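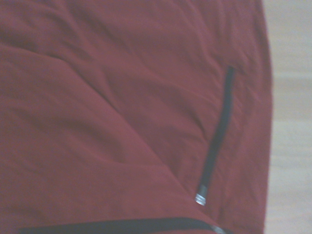
Wrist camera, the red one, rumpled. Metal pull showing on the dark zip, and part of another down at the bottom.

5 Feb 2019

Right, zips. I said at the last group meeting that I'd have an answer on whether the pull detector is worth keeping, and I have half of one, so I'm writing it down before I talk myself into something grander.

Background for Makis, who missed October: the old way of starting an unfold is to take the depth map, find the highest ridge and grab that. It works fine for getting cloth off the table and it tells you nothing at all about which bit of the garment you've got hold of. So you hang it up, look at it, guess, regrasp, guess again. The idea (Efthymia's originally, I only got keen on it later) is to find one thing on the garment that can't be anything else and work outwards from there. A ridge could be anywhere. A zip pull is at the end of a zip, and the zip has a direction, and the cloth beside it belongs to a pocket or a front or a hem. Once you know which, you've saved yourself at least one regrasp.

The red one is my favourite test piece at the moment. Dark zip on red cloth is about as kind as colour contrast gets, and the silver pull stands out beautifully even when the picture is hazy. What makes it interesting is the second dark band along the bottom. From the wrist view that band could be another zip or could be trim, and the classifier changes its mind depending on how much of it is in view. The bit of metal at its right-hand end ought to settle it, but when it's half out of the picture the detector scores it low and the band gets called trim. Move up slightly and it's a zip again. I spent far too long this morning nudging the arm up and down and watching the label flip, which I'm calling science.

What I ran today: 200 grasp attempts, split evenly between ridge-first and pull-first, same starting heap procedure for both (pick up, drop from the marked height, leave alone!). Detector is the one Stamatia trained on the 600 labelled wrist images, no changes. I did not retune anything halfway through, however much I wanted to. Garments were the usual 4.

Notes while they're fresh.

Ridge-first gets hold of cloth more often. No surprise there, it's choosing the easiest place to pinch. Pull-first misses more, mostly when the zip is lying in a valley between two folds and the fingertips hit the fold before they get down to it. I tried a version where it detects the pull but grasps the nearest decent ridge within a hand's width of it, and that was so much better that I'm annoyed I didn't start there. It gives up a bit of certainty about where on the garment you are, but you know which side of the zip you're on, and that's nearly all the later step uses.

So there are now three things we've been calling "pull-first" in conversation and we need to stop. From here on in my notes: PULL means grasp at the pull itself, NEAR means grasp the ridge next to it, RIDGE is the old baseline. The 200 above are RIDGE against PULL only. NEAR was a quick play afterwards, I didn't log it properly and please nobody quote it at anyone.

Puckering. Something I hadn't thought about until I was staring at the red one: the cloth either side of the zip is pulled into little creases running outwards from it. You get that with a zip sewn into light cloth, and the depth camera half sees it and half smooths it away. In the colour picture it's obvious. I think it may be a better cue than the zip itself for garments where the zip matches the fabric, like the grey fleece, where the detector is frankly hopeless. Stamatia reckons we'd need new labels for it. I reckon we could get rough ones for free by taking a strip either side of every zip we've already labelled. We agreed to disagree until one of us has tried it, and it'll have to be me.

Light. It was too bright again on the table side. The pale boards wash right out and the edge of the cloth goes soft against them, so the segmentation mask wobbles along that edge. It doesn't hurt PULL much but it does hurt anything that uses the outline. I turned exposure down for a few test shots and then the folds went muddy, so there's a trade to be made and I didn't make it. Kalliopi suggested covering the surface with something darker and duller. Good idea, will steal the offcut of grey felt from the Ovwood rig if it's not being used.

Blur is the other thing. The wrist is still settling when the first picture gets taken, and a thin zip smears along its length quicker than you'd think. I've put a 30 millisecond longer wait in the capture script (my branch only) and want to see if the low scores on narrow zips go away. If they do then part of what we've been blaming on the training data was just the arm wobbling, and I'll owe Stamatia a coffee and an apology.

Failure worth remembering: on the blue jacket it twice went confidently for a press stud. Shiny, small, metal, roundish. Fair enough really. But it scored the stud higher than the real pull, which was in plain view, so it's learned "shiny dot on cloth" and very little about having a zip attached. I think the fix is to insist on a dark line leading into the metal bit before it counts. On the red one that check would pass easily for the upper pull, and it would probably help with the bottom band too, going at the same question from the other end: a band with metal at the end of it is a zip, metal with a band behind it is a pull. Each makes the other more believable. Efthymia drew this as a little two-node graph on the whiteboard and then wiped it off to work out the rota, so I've copied it onto the back page as well as I can remember.

Silvana came by and asked the sensible question, what happens to garments with no zip at all. Fall back to RIDGE, same as now. I don't want to pretend this is a general method. It's a shortcut for clothes that happen to have hardware on them, and in the Clelex set that's plenty of them, enough to care about. She also wants the time per unfold and not only the grasp success, and she's right, a grasp that fails quickly and tells you something on the retry could still come out ahead. The timestamps are in the logs, I just haven't pulled them out (sorry).

To do:
Extract times per unfold from today's logs, RIDGE and PULL.
Log NEAR properly, same heaps, same garments.
Grey felt on the table, then re-shoot the red one at both exposures.
Line-into-metal check, try on the blue jacket first.
Free puckering labels from the strips beside the zips.
Ask Makis if the narrower fingertips are finished, they'd get down between folds much better than these ones.

Gripper pads are looking tatty on the left side. Spares are in the drawer under the bench, the one that sticks.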